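Morkex head rig and teaching kit: four months in

I bought the Morkex kit in July, after a long winter of trying to teach our arm its shop jobs with a joystick, and I've been meaning to write something kind about it ever since. It cost me $700, plus another $200 for the Kudgate mount, and I'd pay it again.

The idea is simple enough. You wear the camera on your head, do the job with your own two hands, and the software turns your demonstrations into something the robot can learn from. My old Cundden remote was fine for big, slow moves, but picking small packets out of a basket with it made me want to lie down!

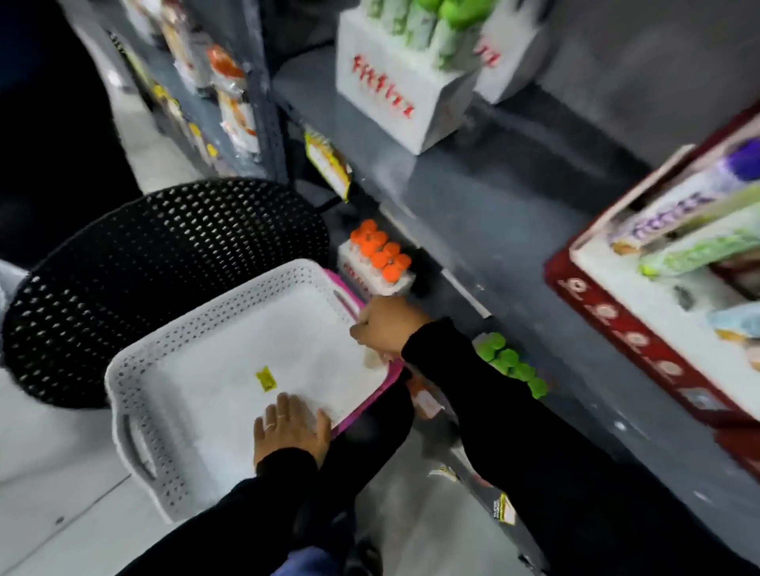

With the Morkex I can do 12 goes at a basket job before my tea gets cold, and they come out far more natural than anything I ever managed by remote. Keep your chin down, though - my first batch was mostly shelves. Quick turns of the head also leave the background smeary, so I've learned to slow down a bit near the aisle ends.

Grumbles? The strap pinches after 15 minutes or so, and the labelling screen has a grey-on-grey colour scheme I can't warm to. I did look at the Siu gloves as well, but I like having bare fingers for fiddly sachets.

Four stars from me, and a fifth if they ever fix that strap.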